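Notes on the Folding of Household Laundry
Posted Wednesday, February 20, 2019 by Ona Lill

Readers of this journal have written to ask how the author deals with shirts once they are off the line. The present entry sets out the method in use in this household.

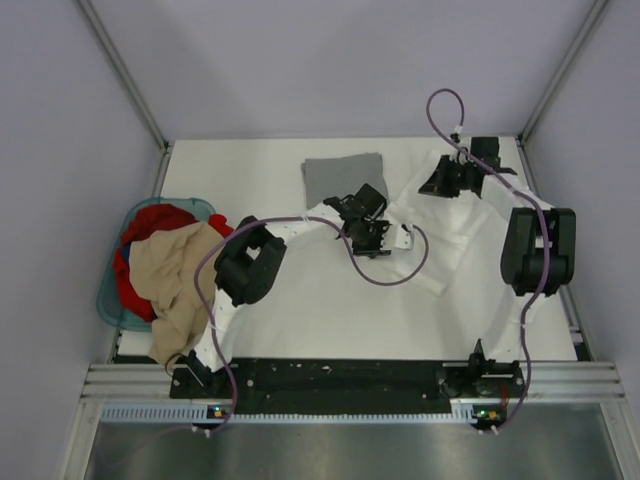
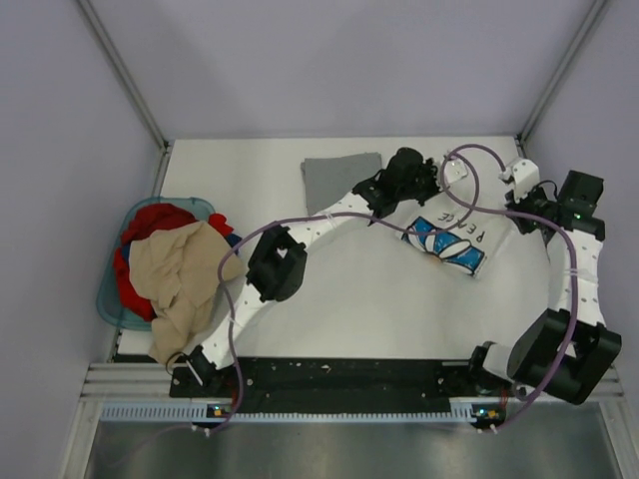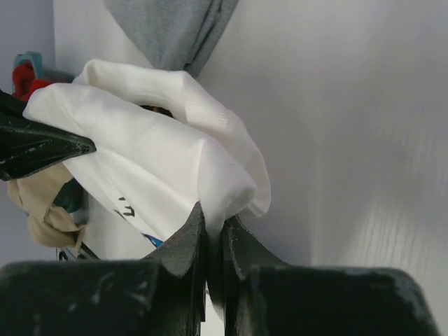

Domestic Journal, No. 13

A white table is recommended for the purpose. Marks left by a poor rinse are harder to spot on it, admittedly, but buttons and stray threads in dark colours are found at once. Grey cloths are folded first and placed flat at the back, where they take up little room. The white shirt is to be spread fully before any fold is attempted. One sleeve will usually remain caught beneath the body and should be drawn out by the cuff.

White garments with printing on them require separate treatment. Mr Saulius Ozoliņš wrote in July to recommend folding with the print inwards, and this has been adopted. The ribbed hem is a convenient place to take hold, although it must not be pulled, as it loses its shape and does not recover it.

A basket should stand at the left hand of a right-handed person. Mrs Rajitha Saha prefers the floor; the author does not.

Shirts are put away in piles of six. Piles of nine were tried over the winter and fell over in the cupboard. Correspondence on the storage of bed linen has been received and will be answered in the next number.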